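Open day with hand-held grippers, what should we prepare for a visiting group?

Posted by Ilango Gowda, 19 October 2026

Hello all. In March our club will visit a robotics workplace in Altley for their open day. I will bring 7 people, most of them without any technical background. The host wrote to me that visitors can watch the work with hand-held grippers and maybe try it. I would like to know how long one turn takes, if glasses are a problem, and what a beginner should pick up first. Thank you in advance for your help.

Dela Amissah

I was at such a day last year with my students. The station was a white dressing table with a mirror, and you stand before it with the gripper in your hand. 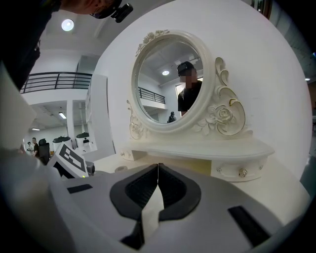
The finger pads of the gripper, with the vanity behind.

One turn was 7 minutes for each of us, and this was enough. The hand becomes tired sooner than you expect. About glasses: I wear them and had no trouble, but please ask the host, maybe their head camera sits differently. Tell your people to come with short or tight sleeves. My wide sleeve went over the table all the time and I had to stop and fold it.

For the first object I recommend a small jar. Lipsticks and thin things are difficult, they turn between the fingers. Put one gripper low, close to the table, and keep the other one open at the side until you need it.

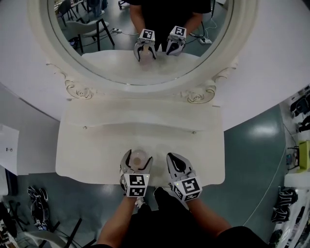
Go slowly when you close the fingers. Beginners squeeze fast and push the jar away from them. Our guide asked us to do the same movement many times, and two of my students found this boring, so make the group ready for it. Also ask before you move anything on the table.

Karthikeyan Joseph

just go and enjoy, they explain everything there

Abilio Manzano

I agree with Dela about the sleeves. I would only add that 7 visitors at one table is a lot of waiting. Write to the host and ask if they can make two groups, one watches and the other has the talk. We did this at Stomport and it went well. And who has a weak wrist should say it before the turn starts.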